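Open Day Pre-Opening Safety Checklist, Robot Demonstration Area
Vevetti, Larkby site, Hall C
Date of inspection: December 10, 2022
Inspected by: Milovan Mladenović
Demonstration lead: Efa Gape
Revision: B (replaces the November draft, which had the old floor layout)

Status codes: OK, OK with comment, Open, Closed on day, N/A

Items marked Open must be closed before the doors to Hall C are unlocked. Items marked OK with comment do not hold up the opening, but the comment applies for the whole day.

Section A. Access and routes

A1. Main visitor entrance clear, both leaves latched open. OK
A2. Side exit to loading yard unlocked from inside and signed. OK
A3. Visitor route marked on floor, continuous from entrance to last station. OK with comment
Comment: Tape had lifted at the turn near the Gikside conveyor display. Re-laid and rolled down. Look at it again at midday. Cart wheels are the likely cause, and carts are not to cross the route during visiting hours.
A4. Route usable by wheelchair, including turning space at each station. OK with comment
Comment: The table with printed handouts stood in the turning space at the arm cell. Moved against the wall. It is not to be moved back when the handouts are refilled.
A5. Fire extinguishers visible and not blocked by banners. Closed on day
Comment: One extinguisher was behind a Vevetti roll-up banner. Banner moved to the other side of the column. The sign above the extinguisher was already readable from the entrance, but the extinguisher itself could not be reached without moving the banner.
A6. Emergency lighting test button pressed, lamps lit. OK

Section B. Arm cell, live demonstration

B1. Perimeter barrier complete, panels locked together. OK with comment
Comment: Barrier is the Melnyk panel set on hire. Panels lock at the top clip only if the foot is seated first. Two people should walk the line after any panel is opened. Seat the foot, then the clip, then pull.
B2. Distance from barrier to nearest point of arm reach at least 900 mm. OK
Comment: Measured with the arm at the limit set in the controller for this program, gripper closed, holding the longest demonstration part. The measurement is not valid if the part list changes.
B3. Gate interlock tested by opening the gate with the arm in motion. OK
Comment: Arm stopped and held position. Restart needed the reset button outside the cell. Tested from the visitor side and again from the operator side, same result.
B4. Emergency stop at operator desk tested. OK
B5. Emergency stop on pendant tested. OK with comment
Comment: Works. The cable on the pendant is long enough to lie across the operator walkway. Hang it on the hook between cycles.
B6. Additional emergency stop at visitor side, held by the guide. Closed on day
Comment: Stop button was present but had not been wired into the safety circuit after the layout change. It was connected, then tested with the arm running. Efa Gape was present and signed the wiring sheet. I would have preferred to find this on the Friday.
B7. Demonstration speed limited in the controller, limit under password. OK
Comment: Limit is 100 mm/s for the handover portion of the program. The password is with the demonstration lead only.
B8. Base bolts marked with torque paint, marks unbroken. OK
B9. Air supply to gripper: pressure within range on gauge, hose secured. OK with comment
Comment: Hose tie near the wrist was cut too long and had a sharp end. Trimmed flush.
B10. Gripper holds part on loss of air. OK
Comment: Supply closed by hand with part in gripper. Part was held until the test was ended. Repeat this test if the fingers are changed.
B11. Demonstration parts free of sharp edges, stored outside the cell. OK
B12. Warning lamp visible from every place where visitors can stand. OK with comment
Comment: From the far end of the barrier the lamp was hidden behind the monitor. Monitor lowered on its stand. Do not raise it again to improve the view for people at the back – ask the guide to repeat the cycle instead.

Section C. Simulation station

The station runs the same kind of work as the arm cell on a screen, with an arm lifting small objects. Visitors operate it themselves, one at a time, with a staff member next to them. There is no moving machinery at this station, and the items in this section are mainly electrical and practical.

C1. Simulation computer not connected to the live cell controller. Closed on day
Comment: The network cable between the two had been unplugged at the computer end only, and the loose end lay behind the desk within reach of the socket. Removed from both ends and locked in the cabinet. Wireless connection switched off in the settings and checked after a restart. A visitor must not be able to send a program from this desk to a real arm, by accident or otherwise.
C2. Joint limits in the simulated model match the limits in the live cell. OK with comment
Comment: This is a training matter more than a safety one, but visitors go from the screen to the barrier and compare what they see. The limits match. The gripper opening is set wider in the simulation than in the live cell. The guide should say so if asked.
C3. Simulated objects hold in the gripper without visible jumping during lift. OK
Comment: Tried with several objects from the library. Efa Gape asked for the irregular ones to be kept in the set. No objection from me. The guide should not tell visitors that a good lift on the screen proves the same lift in the cell. Contact between fingers and an uneven object is simplified in the model, and we have not compared it with measurements.
C4. Reset function returns the model to the start position. OK with comment
Comment: Reset takes a few seconds and the screen gives no sign that it is working. Visitors will press the key again. Pressing it repeatedly does no harm, tested.
C5. Power strip under desk rated for connected load, not chained to another strip. Closed on day
Comment: Found chained. The second strip fed a phone charger and a desk lamp. Both removed.
C6. Screen cables tied back, no loop at foot level. OK
C7. Seat stable, height adjustment locks. OK
C8. Hand controller cleaned between visitors, wipes at the desk. OK
C9. Staff member can blank the screen from their own side. N/A
Comment: The item was copied from the checklist for the spring open day. The present station has a single screen and the staff member sits beside it. Delete from next revision.

Section D. Mobile cart display

D1. Cart drive disabled, key removed. OK
Comment: Key is in the key box at the operator desk. Cart is shown stationary. Requests to see it drive are to be refused, including from suppliers.
D2. Wheels chocked. OK
D3. Battery disconnected and terminals covered. OK
D4. Load on cart not above 400 mm over the deck. OK
D5. No climbing sign fitted at child eye level. Open, then closed on day
Comment: Sign was fitted at adult height. A second sign has been added lower down. The first one stays where it is.

Section E. Guides and visitor handling

E1. Guides briefed on emergency stop locations and have pressed each one. OK with comment
Comment: One guide joined late and was briefed separately by me. He has pressed all the buttons. His name is on the second briefing sheet.
E2. Group size limit agreed for the arm cell and posted at the entrance. OK
E3. School groups accompanied by their own staff at all times. OK
E4. Stop phrase agreed. OK
Comment: The phrase is "stop the cell". Any person may say it, and the operator stops first and asks afterward.
E5. Visitors informed of noise at the gripper exhaust. OK
E6. Photography allowed outside the barrier, no arms or sticks over the top rail. OK with comment
Comment: Rule is on the entrance sign but in small print. Guides to say it aloud at the start of each group.
E7. First aider present in hall, name on board. OK
E8. First aid box complete and sealed. OK

Section F. End of day

To be filled in by the demonstration lead. Return the sheet to me in the pigeonhole marked Inspection, not by email. The scanned copies from last time could not be read.

F1. Arm parked, air vented, main switch locked off.
F2. Additional visitor stop removed from circuit and plug cap refitted.
F3. Simulation computer shut down. Network cable remains in cabinet until Monday.
F4. Melnyk panels stacked flat and strapped.
F5. Hall walked from the far wall to the entrance, exits checked.
F6. Incidents and near misses written down, including those judged minor on the spot.

General comments

The hall was in acceptable condition for opening once B6, C1 and the other items closed on the day had been dealt with. Items B6 and C1 have the same origin. The layout was changed after the November draft, and the people who moved the stations worked from the floor drawing, which shows positions and no connections. For the next open day the wiring sheet and the floor drawing are to be issued together, with one revision letter for both.

Barrier height was raised as a question by Efa Gape. The present height meets our site rule. Smaller children will look through the panels and taller visitors will lean on the top rail, and the 900 mm in B2 was chosen with the leaning in mind. If the cell is moved closer to the wall next year, the distance has to be measured again from the new position.

Station 3 on the visitor map is the simulation station. The printed map calls it "virtual cell" and the sign on the desk calls it "simulator". Either name will do, but the map, the sign and this checklist should agree. I have used simulation station here and will change it in the next revision if the others settle on something else.

Released for opening: M. Mladenović
Received: E. Gape

Attachment to Section C, simulation station
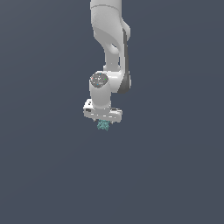
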